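The Green Bowl

When my aunt moved to the home for old people, she left me the table, the keys and a list. The list was written on the back of an envelope from Ploton, the company which sold her the windows. It had only a few lines. Water the lemon tree. Pay the gas. Do not let the man from Tirex repair the boiler again. And at the bottom, with a different pen: The green bowl is for Justedska.

I did not know who or what was Justedska. It could be a person, but my aunt knew many people and I had never heard this name from her mouth. I looked at it for a long time, standing in my coat, and then I put the envelope under the fruit knife so it would not get lost.

The apartment was on the second floor, above a shop where they once sold buttons. It was the end of October and the heating was on, because the boiler, in spite of the man from Tirex, was still alive. I had promised to empty the rooms before the new people came. I was given 8 days for this. I thought it was too many days, and I brought a book.

I began with the easy things. Towels, bed sheets, winter blankets with the smell of soap. My aunt kept everything folded in three, also the plastic bags, also the paper from the bakery. In one drawer I found 51 candles for birthday cakes, all burned a little at the top. I know the number because she had written it on the box, and next to it she had written the year when she stopped. I put the candles on the pile for myself, although I never bake.

The kitchen I kept for last. I was a child in that kitchen. Every summer my parents brought me there with one small suitcase, and my aunt gave me a chair with a pillow on it and some work to do. She did not believe in children who only sit. I cleaned beans, I dried spoons, I stirred things that did not need to be stirred. When the work was finished she wiped the table with a cloth until the lamp was shining back from the wood, and only then we were allowed to eat.

The green bowl was always on the table. It was heavy and low, and it had a belly. When there was dough in it she covered it with a white plate turned upside down, and I had to tell her when the plate began to lift. I sat with my chin on my hands, at the height of the plate, and watched. I believed that the dough was breathing. Sometimes I said "Now!" much too early, only to have something to say, and she came from the window, lifted the plate a little with one finger, and put it down again.

"You have hungry eyes," she told me. "The dough does not listen to hungry eyes."

I remember also the blue bottle next to it, with the dish soap, which I was not allowed to touch after the year of the bubbles. I will not tell here about the year of the bubbles. The neighbor below still remembered it when I met her on the stairs.

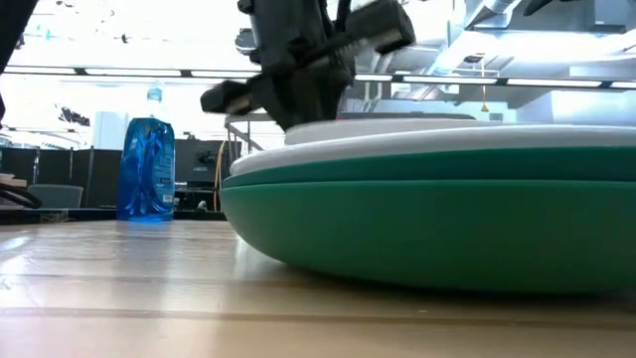
I found the bowl in the lower cupboard, behind the jars. Inside it was the white plate, and inside the plate was a receipt for shoes from Martinelli, folded in three. I washed everything and put it on the table to dry. Then I made a coffee and sat down on the chair, which has no pillow anymore, and I asked myself again about Justedska.

I called the home. My aunt was at lunch, they said, and after lunch she was sleeping, and after sleeping she had her singing. I could call after the singing. When I finally had her on the telephone, she was in a very good mood and wanted to sing me the second voice of something. I listened to it until the end. Then I asked her.

"Justedska is a street," she said. "What did you think?"

"How can I give a bowl to a street?"

"Number 2," she said. "You go there by the tram. You ring the lower bell, because the upper one is only for decoration."

"And who lives there?"

She was silent, and behind her I could hear somebody moving chairs.

"She will know the bowl," said my aunt. "Take also the plate. And don't go with empty hands."

I said that I would have the bowl in my hands, so they would not be empty. She answered that the bowl would be empty, and this is the same thing. Then she said good night, although it was still afternoon.

So I bought flour. I had to buy also yeast, salt and a small bottle of oil, because I had already given away everything from the pantry. I did not have a recipe. I had my hands, which remembered some of it, and I had the woman below, who came up when she smelled that something was happening and told me from the door that I was doing it wrong. She stayed at the door. She explained to me with big movements how to fold the dough, and I folded it. She told me 600 grams of flour, and I had used more, and she closed her eyes as if I had stepped on her foot.

I covered the bowl with the plate and sat down with my chin on my hands. I am much longer now than I was, and I had to bend my back a lot to come to the right height. The afternoon went slowly across the floor. A tram passed, and then another one. I took my book but I read the same page many times, and always at the end of the page I looked up.

I tried to remember if my aunt ever went to Justedska when I was there. There were evenings when she put on the good shoes and took something wrapped in a cloth, and I was left with the neighbor and a plate of plums. She came back after dark. The next morning the bowl was on its place again, washed. I had never asked where it had been. For a child it is normal that things go away and come back, and that adults have good shoes for it.

When the plate began to lift, I did not say anything. I waited still a little. Then I said "Now," quite softly, and I stood up, and my knees made a noise.

The bread came out with one side higher than the other. I let it cool by the window, wrapped it in one of the towels from the pile and put it back in the bowl, with the plate on the top and a string around everything. It was so heavy that I had to carry it in front of me with both arms. In the tram a boy stood up and gave me his seat – I think he looked at the bowl and not at me.

Number 2 was a narrow house with a yellow door. It was already getting dark, but there was a light in the ground floor, and a curtain that somebody had just moved. I looked for the lower bell. I could not press it with my finger because of my full arms, so I bent down and pressed it with my elbow.

There were steps, slow ones, in slippers. The door opened as far as the chain. An old woman, smaller than my aunt, looked first at the bowl, for quite a long time, and then up at me.

"She is late," said the woman, and took off the chain.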